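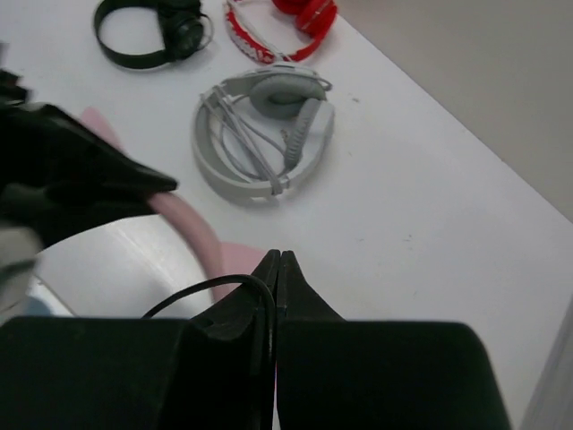
Wrist view, Peramside bench: red, black and white headphones on the table, a pink headband at the left.

Peramside Headphones: README

What this is

Peramside is a set of recordings of two robot arms tidying headphones on a white tabletop. It is part of Odera, our slowly growing pile of small chores that people do without thinking and machines still find hard. If you have ever wondered whether a robot could clear up after a music class or reset a library listening desk, this is a good place to poke around.

The short answer is "sort of, and it's getting fun to watch". The longer answer is the rest of this file.

Why headphones

We started Odera with blocks and cups, like everyone does. Blocks are polite. They stay the same shape when you pick them up, and they look much the same from every side. Headphones do none of that! The headband flexes, the ear cups swivel, and a cable (when there is one) goes wherever it likes. Grab a pair by one cup and the other swings around and bumps its neighbour.

They are also a real chore. Schools, call centres and language labs all have bins of them, and somebody has to sort and hang them up at the end of the day. A machine that could do it well would be handy, and the skills should carry over to other floppy, hinged things such as goggles, dog harnesses and bike helmets with the straps left undone.

The tasks

There are three, each with its own folder.

pick_and_place: lift one named pair and set it down in a marked spot. The pair is named by colour in the instruction text.

handover: one arm picks up a pair, the other takes it, then it goes down on the far side of the table.

tidy_row: start from a scatter and finish with every pair in a line, headbands facing the same way. This is the hard one, and the one we care most about.

What's in each episode

— video from the camera on each wrist, plus one fixed overhead view
— joint positions and gripper opening for both arms
— the instruction as a plain sentence
— a result label: done, partly done or failed
— a free-text note, which is sometimes very short and sometimes a bit of a rant

Failed episodes are kept on purpose. If you only want clean ones, filter on the result label. Please don't throw the rest away before having a look, because some of the recoveries in there are lovely.

How it was collected

A person drove both arms by hand using a pair of leader arms, at the Vallberg workshop. Recording began in February. Sessions ran for 15 minutes at most, as drivers got sloppy after that and you could see it in the data. The starting layout was changed between episodes, and drivers were told to be untidy about it.

So can a machine do it yet?

We trained our baseline policy, Guvmont, on pick_and_place first. It is pretty good! It finds the right colour nearly every time and usually gets a firm hold on the headband. Single pairs with plenty of space around them are close to boring now, and we mean that as high praise.

Handover is patchier. The arms tend to hesitate near each other, and a small twist in the headband can put the second grip off.

On tidy_row, Guvmont finished 3 of 12 test runs without help. A person does the same job in around 8 seconds while talking about lunch. Most of the failed runs went wrong in one of two ways: a gripper closed on a cable along with the headband, or a pair got dragged into the one beside it. Neither seems like a forever problem — both look like things more data and a bit of touch sensing could help with — but we wouldn't send it into a classroom today.

Known problems

The wrist views get blurry when an arm moves fast. The grippers also block a good chunk of their own view, so use the overhead video if you need the whole layout. Lighting is indoor only. All the tables are white, and a policy trained only on this set may be lost on a dark or patterned surface. Colour names were typed by hand, so "grey", "light grey" and "white" are sometimes used for the same pair.

Using it

Free for research and teaching. If you build on it, mention Peramside and the version date. We'd love to hear about policies that beat Guvmont on tidy_row, and about ones that fail in new ways. Open an issue in the Odera tracker and attach a clip if you can.

Version date: Wednesday, October 28, 2026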